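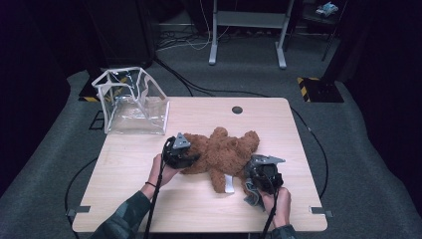 October, bench notes, Faltbridge workshop

Started the abrasive trial on the walnut offcuts. Three finishes side by side: the Pundanen hardwax, the Jiltulari oil, and plain shellac as control. Sanded everything to 180, wiped down, one coat each, left overnight.

Rub test at 4000 strokes this morning. Shellac broke through by 2000. The hardwax dulled at the edges but held. Jiltulari stopped early at 1874 – the felt pad came off the arm, so that number means nothing. Reglued the pad, repeat with a fresh piece.

Panel 13 has a resin streak, don't use it.

Maiara Rocha wants the second coat thinner. Fine with me, but then we need to redo the hardwax too. Shellac flakes are nearly out – reorder from Stojanovska.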